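Snack Bags vs. the Katby: a small gallery

Hi, it's Efua Fiadzo again! A bunch of you wrote in after the parts-sorting post wanting to know how the Katby soft finger kit does with floppy stuff, and floppy stuff is pretty much all I pack at Inlow, so I put a pair on the arm one Thursday and went at it with candy and snack packets. Quick background: the Katby is a set of 2 black fingers from Brenow that bolt on in place of your stock jaws. Mine came through Sadowski, who also sell the wrist camera mount I use, and all the photos on this page come from that camera. I'm not paid by any of them (I wish).

First up, a crumpled blue wrapper held by one end, right at the fingertips. This is the kind of grip I was most curious about, with so little to grab and all that shiny plastic. The barcode is facing up too, and if you scan at the pick station like I do, you'll know why I smiled at that.
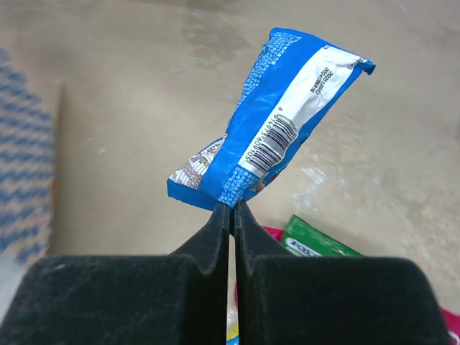 Do the fingers need their own power or air line?
They run off whatever your gripper already has. The kit is just the two fingers, a bag of screws and a hex key, so there's nothing extra to plug in. Swapping them took me 20 minutes, and a good part of that was hunting for a screw under the bench.

Next one is a much bigger bag, 500g according to the print, with the fingers on its lower fold and a smaller blue and white wrapper tucked partly under it. Big bags bunch up and fold over on themselves, and I've learned to go for a fold whenever there is one. With my old hard jaws I used to aim for the middle of the bag and hope for the best! There's a green package underneath this one as well, so it's a decent stand-in for what my bins look like by the end of the day. 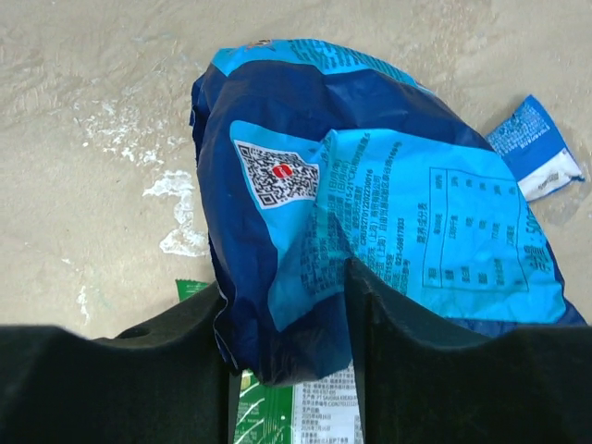 How much does the kit cost, and can you buy one finger on its own?
I paid 59 dollars for the pair. Singles aren't listed, so if you wear one out you're buying both. That's my main gripe with the whole thing, and I've emailed Brenow to say so.

Last photo, and the most colorful of the lot. Fox's fruit candy, a pink bag with REAL on it in big letters, a green one with a rainbow lollipop, plus more behind. Overlapping packets are where I'd spend your tuning time. I close slower on a pile than I do on a single bag, and I dropped the grip force by 20 percent from my usual setting. Start gentle and work up, is my advice, especially if there's anything crunchy in there.
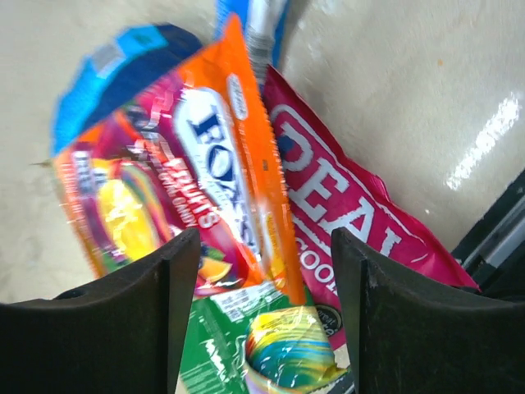 Katby fingers in the candy pile, Fox's bag in the middle and the lollipop pack down low.

I'm trying jars and little boxes in November, so send me your requests!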